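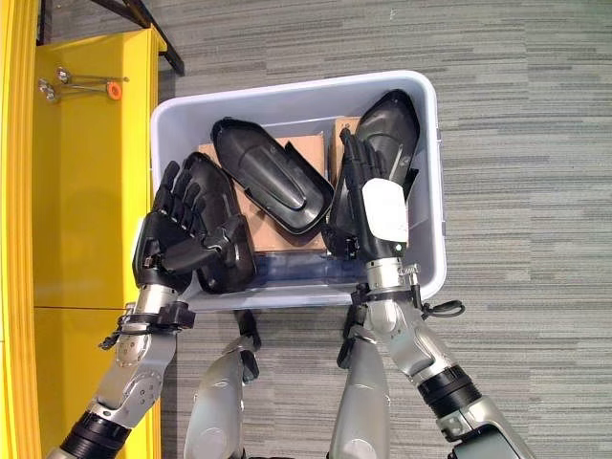 Trade > Storage > Features

Molded shells are awkward stock. They are light, they nest badly, and a gloss finish shows every rub. At Tarkinell, a parts store in Brurkeck with 2586 line items, black shells travel in gray plastic bins with cardboard in the bottom and go up on yellow shelving.
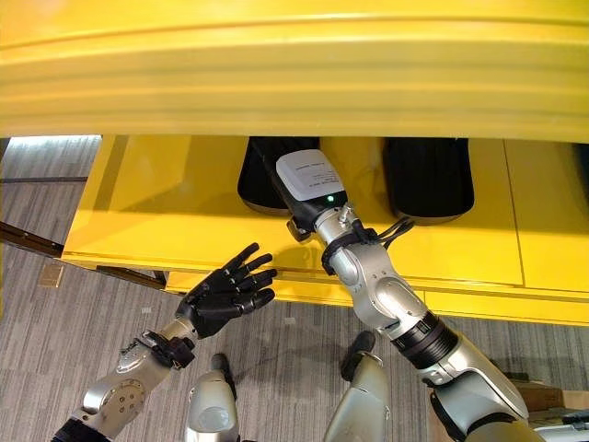 Does the cardboard need replacing often?
Tarkinell changes it when the face scuffs or picks up grit — every 31 days at the latest.

Shelf color is a practical choice. Black on yellow reads from the aisle, and a gap between parts is easy to check.
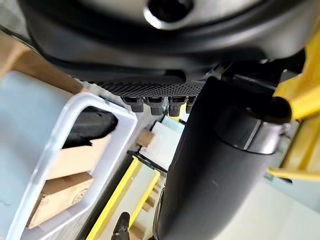 Millar, which supplied the layout, sets spacing by the widest point of the part. Shells are never stacked.
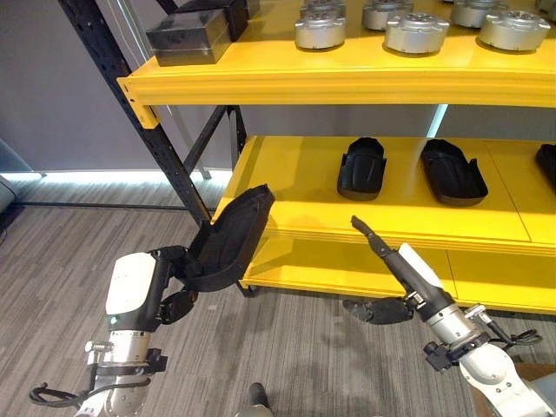
Metal parts go on the upper board, shells below. A dropped shell costs more to refinish than to mold.

Comments (2)

hajji_stores: We line with foam. Cardboard sheds dust.

binrunner: What load rating on the yellow boards? Ours bow at the middle.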